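Drarnum robotics club turns to packing jobs

Ursina Oberholzer spent most of March picking tape off the floor. She coordinates the robotics club at Drarnum, a student-run group that has 28 members this year and a room full of borrowed desks, and she has put nearly all of them on the same project.

The project is called Kurian. Its job is to take ordinary packing supplies out of a tray and put them where a person at a bench would want them. The students enter it in the Kovano challenge, a regional competition where teams are scored on everyday handling tasks.

"Last year we did a maze," Oberholzer said. "It was fine, but the first-years couldn't see what it had to do with anything. Everybody has packed a box."

Members work in groups of four. Each group gets a turn on the two-armed robot and spends the remainder of the session labelling recordings or fixing code. Oberholzer said the labelling is the part students complain about. The club had 239 recorded attempts by the end of March and had thrown out 142 of them, mostly for bad timing between the camera and the arm.

"I made them keep a list of why each one was dropped," she said. "They hated that list. Then they found the timing fault from it, and it's been pinned up beside the door ever since."

The rules of the Kovano challenge allow a team member to hold or move a container during a run, as a co-worker might. Oberholzer thought that would make things easier. It caused arguments for two weeks. Some students wanted the tray flat on the table every time. Others said a person will always tip it a bit to help, and the robot should cope.

"We tried it both ways and the tilted tray was harder, so that's what we practise," she said. "The angle is different with every person who holds it. Tall students tip it more."

Rolls of tape turned out to be an awkward choice. They sit tight against each other, and the fingers have to close on the end one without dragging its neighbour along.
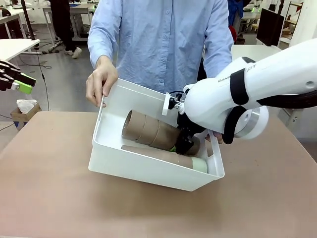 Oberholzer said she tells whoever has the tray to keep their grip steady and leave the correcting to the software. New members find that hard. They see the gripper heading slightly off and want to shift the tray to meet it, and the attempt is no use for training after that.

The club's other entry, Stukell, is a smaller sorting program written by second-years. It has 8 people on it and doesn't have a spot in the competition yet.

Asked what she would change, Oberholzer said she would book more hours on the robot and start the labelling in the first week. She would also like a second tray, the same colour as the first.

The next practice run will use mixed items, with the order drawn from a hat.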